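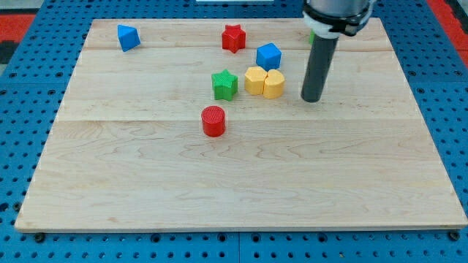 Maple board on the blue pegboard table, with the plastic blocks.

Monday, November. Bench notes, prayer book job for Presach.

Picking up where Friday's page left off. Everything is out of the boxes now and sorted, which took the whole morning and most of a pot of coffee. The total is 114 books. I told Trevor Pickering on the phone it would be fewer and he laughed at me, and he was right to. They had more in the balcony that he'd forgotten to mention until they were already in his car!

The sort, so I don't have to do it twice:

70 with loose hinges and nothing else wrong. Text block is fine, sewing is fine, the cover is just swinging. Glue on a knitting needle, down the joint, wax paper in, under the press. These are the easy ones and I'm going to do them when I'm tired.

32 that need new spines. Cloth split top to bottom, or gone altogether, or (four or five of these, grr) held on with silver tape. Whoever used the silver tape meant well. It leaves a gum that goes right through the cloth and I'll be scraping it with the dull spatula until spring.

The rest are not worth mending. Pages missing, whole sections missing, one that has clearly been in a flood. They have the Name in them so they don't go in the trash, they go in the genizah box for burial. I've put them in the blue crate by the back door with a sheet over the top and a note that says NOT FOR RECYCLING in big letters. Please nobody tidy that crate. If you need the crate, ask me and I'll find something else for them. Same goes for loose pages that turn up on the floor with Hebrew on them, there's an envelope taped inside the lid.

Glue. I tried Flollow straight from the tub on the first three and hated it. Grabs too fast, I couldn't get the cover square before it set, and one of the three is now very slightly crooked for life. It opens fine. I'll keep that one at the bottom of the stack and hope it goes to somebody easygoing. Cut with a bit of wheat paste it's much friendlier. I went half and half to begin with, then a little heavier on the Flollow, and that second mix is what I'm going to use for all the hinges. Written on the jar. The jar lives in the fridge in the kitchenette, top shelf, and it does look like yogurt, sorry.

Cloth. The Nutis sample card came and the navy is closer than I expected. Next to the old covers in daylight it's a touch greener, and under the lights at Presach I doubt anyone will see it. I'd rather have matched it exactly but that dye has been off the market for ages. Asked for enough yardage for all the spines plus some over for my mistakes. They want to know whether we need the paper-backed or the plain, and I said paper-backed, the plain one lets the glue come through and then you have shiny spots forever (ask me about the choir folders).

Pressing. The big Vigfúsdóttir press is back in use now that the screw has been cleaned. It's so much nicer than piling bricks. It takes a decent stack at a time if I alternate spines left and right, and if I don't, the whole stack leans like a drunk. Brass-edged boards between every book in the joint, never the plain ones, the plain ones don't hold the groove. I left the first batch in over lunch and they came out flat but the joints felt soft, so from now on it's overnight and no peeking.

One thing I got wrong and want to remember. These open from the other side! I know this, I have known this my whole life, and I still lined up a new endpaper as if it were an English book and pasted it at the wrong end. Caught it while it was wet, peeled it off, no harm done. I've put a strip of red masking tape on the bench with an arrow and the word FRONT. Anybody helping should lay the book to the arrow before picking up a brush.

Bookplates. A lot of the books have dedication plates inside the front board, in memory of somebody's mother, in honor of a bar mitzvah, that sort of thing. Trevor was very firm that every plate stays with its own book, and I agree with him. Where the board is being kept there's nothing to do. Where the endpaper has to come out I'm floating the plate off with a damp blotter and putting it back on the new paper in the same spot. Tested on two this afternoon. The older plates come up beautifully. The newer ones are self-adhesive and do not, they want to tear at the corners, so for those I'll cut around and inset the piece of old endpaper. A little more fuss but it looks tidy.

For the books going in the crate, plates come off and go in the cigar box, with the name in pencil on the back of each. Trevor is going to ask the families what they'd like. I read through them while I was sorting, and lost half an hour that way. One just says "For Papa, who sang too loud." I'd like to get that one into a good book again if the family is willing.

Also found between pages: bus tickets, a recipe for honey cake with no quantities in it, any number of candy wrappers, and a pressed leaf. All in the same envelope for Trevor except the wrappers.

Still to do:

Phone Presach about pickup and whether they want the finished ones in batches. I'd like to hand over the hinge repairs early, they're short of books on Saturday mornings as it is.

Cut spine linings, kraft paper, grain running head to tail. Check the grain!! 

New blades.

Wax paper is nearly out.

Second batch went into the press at 4:40. Don't open it before I'm in tomorrow.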